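Visit to the Pellegrini works, May

The works stand at the lower end of the valley road, behind the sawmill that supplies most of the maple. Visitors are taken in groups of up to 19, and our group met at the gatehouse at half past nine. Shoes with closed toes are required. Hair has to be tied back in the machine shop, and nets are handed out at the door to anyone who has forgotten.

Pellegrini makes boards, trays and small sorting toys for nurseries. The boards came first and still account for most of the floor space. Gerardo Vitale, who runs the timber side, began in the drying shed, where the planks are stacked on spacers with the ends painted to slow the loss of moisture. He checks each stack with a pin meter before it is released. Maple that goes to the saw too early will cup after gluing, and he had a rejected panel on the bench with a bow you could slide a pencil under.

From there the planks go to the planer and then to the glue press. Grain direction is matched by eye, with the growth rings alternated from one plank to the next. The press holds the panels overnight, after which the surplus glue is scraped off and both faces go through the drum sander. Edges are eased by hand on the better grade. The finish is a plain oil, wiped on and buffed, and I was told that the nursery customers prefer it to lacquer, which chips when a child drops something on it.

The second building is newer and quieter. Plastic shapes for the sorting sets are printed here in batches, on a row of machines supplied by Vikimach. Rebecca Guerra, responsible for the toy range, explained that the shapes used to be bought in with a glossy surface, and that small hands lost hold of them. The present ones have a fine texture all over.

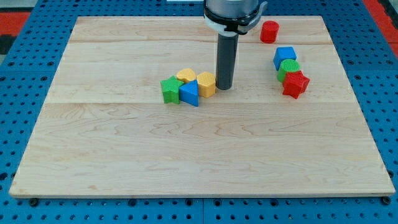

The catalogue gives the full sorting set the order number 3123, and it can be bought with or without a board. Colours are not tied to shapes across the range. A star may be one colour in one set and another in the next, so that a teacher can ask for sorting by outline in the morning and by colour in the afternoon. I asked whether this caused trouble with replacement pieces, and Guerra said that it did. Loose pieces are now listed by shape and colour together, and the order form has grown to two sheets.

Texture raises the question of cleaning. The company's advice is warm soapy water and a soft brush, followed by drying on a cloth. Dishwashers are ruled out, as the plastic begins to soften at temperatures some of them reach. The boards are to be wiped and never soaked. Samuele Monti, a nursery head in our group, remarked that his staff put everything in the dishwasher regardless - he was given a printed care sheet to take back.

Packing occupies the end of the same building. A set goes into a cotton bag, the bag goes on top of the board, and the two are held in a cardboard sleeve. A small run is 70 sets and a large one 1000, and the larger orders are put together by Irnent, an outside packer on the other side of town. We did not see that part.

The tour ended shortly before noon in the sample room, where boards of several sizes may be handled and compared. The thicker ones are noticeably heavier than they look. I would choose the middle thickness for a classroom, as it lies flat and one adult can move it without help.

Practical points for anyone planning a visit: the drying shed is cold even in May, and a jacket is needed. The machine shop is loud, and ear defenders are provided. Parking is limited to the strip beside the gatehouse. There is no café, though coffee is served in the sample room. Bookings are made through Elisa Sala in the front office, who answers the telephone until four.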